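4.2 Changes in bench work

Before the cell was installed at the Pulia site, each technician on the finishing line handled 563 parts per shift. With the cell running, hand loading fell to 458 parts, and the time saved went to clearing stops and repairing finger coverings. Figure 3 shows hardware from the cell over its white work surface.
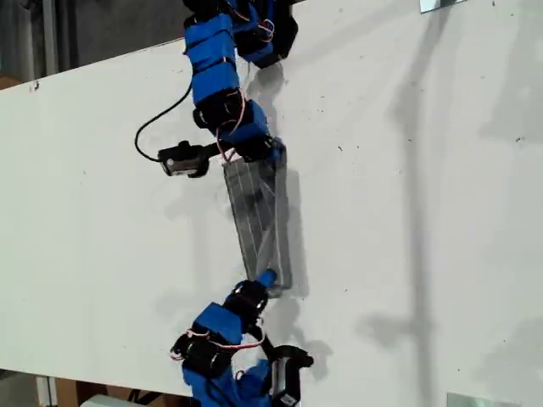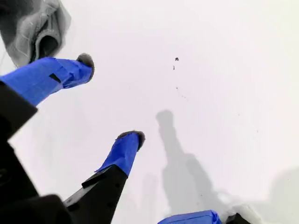

Figure 3. Cell hardware at the Pulia site. First picture: blue segments and black servos, with a translucent gray part between the upper and lower sections. Second picture: fingers wrapped in blue tape, two with gray tips in view.

Rewrapping was not in the original job description - Prosser logged it as unplanned work in February. Eight of the 15 technicians interviewed wanted it listed as a separate task with its own time allowance.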